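Reducing Lag and Stutter in Wamholm on Windows Computers
Player Support Library
Last reviewed 20 May 2026

This guide sets out the recommended steps for improving performance in Wamholm where the game runs slowly, freezes for short periods or drops out of online matches. It applies to the standard Windows edition. Players using the Petkov launcher should read the note at Step 3 before changing any files.

Before you begin

Close the game and the launcher completely. Check that the drive holding the game has at least 12 GB free. Players who have installed modifications should remove them until all steps have been tested.

Step 1. Verify the game files

Open the launcher, select Wamholm in your library and choose Verify Files from the Tools menu. The check may pause at 23 per cent while the map archive is read. Do not cancel it at this point. When the check has finished, restart the computer and start the game once without joining a match.

Step 2. Reset the display settings

In the main menu, open Settings, then Display. Set the following:

Display mode: Full screen
Render scale: 100
Vertical sync: Off
Shadow quality: Medium
Background animation: Off

Select Apply and return to the main menu before loading a saved game. Changes made during a match are not always stored.

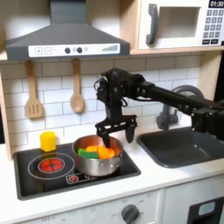 Krešimir Vukadinović writes that the stutter on his laptop stopped only after he had turned off vertical sync in the graphics driver as well as in the game. Players who see no change after Step 2 should check the driver's control panel for a setting that overrides the one in Wamholm.

Step 3. Clear the shader cache

The shader cache can be left in a damaged state after a large update. To clear it:

1. Open the Wamholm folder in your Documents library.
2. Open the folder named Cache.
3. Delete the contents of the folder, but leave the folder itself in place.
4. Start the game and wait for the loading bar to finish.

The first launch will take longer than usual. Under the Petkov launcher, the Cache folder is kept in the launcher's own directory, and cloud saving must be switched off before the contents are deleted. It may be switched on again afterwards.

Step 4. Choose a server region

Automatic region selection favours the least busy server, even if it is a distant one. In Settings, open Network and select your region by hand. Players in western Canada should select Lirna, and those in the eastern provinces should select Odell.

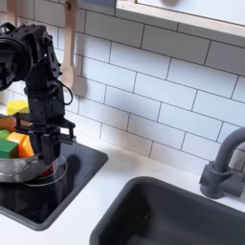

Viera Skála asks whether a change of region affects ranked progress. It does not. Rank, inventory and friends lists are held centrally and will appear as normal in either region. Matches already under way must be completed before the new region takes effect.

Step 5. Report a continuing fault

If the problem remains, submit a report through the Help menu and attach the file named session.log. Error 496 indicates a lost connection to the region server and should be quoted in the report if it has appeared on screen. Please list the graphics card, the driver version and the steps already completed.

A revised network menu is planned for June. The setting described in Step 4 will then be found under Settings, Online.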